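CHAPTER 4
The Shelf and What We Claim for It

Print this page | E-mail this page

Anyone who has sat through a storage seminar will have heard that a good shelf "does the work for you." I have heard it in three states and read it on the back of a catalog, and I still can't say what work is meant. A shelf holds things up. The person who put them there did the rest, and will have to do it again next week.

This chapter takes up the plain open shelf, the kind found in stockrooms, school kitchens, laundry rooms and the back halls of offices. Chapter 3 dealt with closed cabinets, and some of you will have come away thinking that open shelving must be the answer to everything wrong with them. Please hold off on that. The case for open shelves is weaker than the people who sell them would like, and most of it rests on one idea: if you can see a thing, you will put it back. Garrido tested this in a small way at the Clelluston supply room, where 64 bins were moved out of cabinets and onto open shelves. In the first month, staff returned more items to the right bin. By August the rate had slipped to where it started. The manager still describes the project as a success.

Color is the second claim, and it gets a long section later in the chapter (4.3) because so much has been made of it. The Benodard system gives each zone of a room its own shelf color, yellow for daily use, blue for weekly, gray for the stuff you can't bring yourself to throw out. It looks sensible on paper. On a real floor, people remember that the tape is "on the left, near the door" long before they remember that tape is yellow. Jae-hoon Sun, who trained crews on the system for two years before giving it up, told me that new hires could recite the chart and then walk straight past the right shelf.

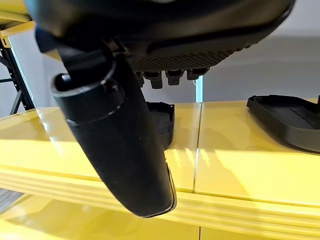 None of this makes a bright shelf a bad purchase. A light, strong color makes it easier to spot something dark that has been left behind, and a dropped cap or a black cable is hard to miss against it. That is a modest benefit and I'm happy to grant it. What I don't grant is the jump from "easier to spot" to "better organized," which the Gremon workbook makes in a single sentence and never comes back to.

Finish matters more than color and gets a fraction of the attention. A glossy surface wipes clean quickly. It also throws light back at you, and under a strong overhead lamp the glare can hide a label printed on shiny stock. Light boxes slide on it more readily, which is handy when you are loading from the front and a nuisance when somebody bumps the unit. A matte surface hides scuffs and holds on to dust. You will have to choose, and the choice should depend on what sits there and who cleans it. Catalog photographs, with their one vase and folded towel, are no help at all.

Then there is depth. The Won tables, still copied from handbook to handbook, call for a shelf 40 centimeters deep in nearly every setting. I have looked for the reasoning behind that number and found only earlier copies of the table. Over 100 students have measured their own shelves for this course, and the usual complaint is the same: whatever gets pushed to the back stays there. A shallower shelf would have spared many of them the trouble.

Before reading on, pick one shelf you use every day and leave it alone for a week. Don't tidy it first. Write down what you reach for, what you move out of the way to get to it, and what you put back somewhere else. Bring the notes with you to section 4.1, where we will start with the things you moved and never used.

Clelluston Course Readers | Contact the editors | Copyright Eusebio Garrido and contributors | Back to top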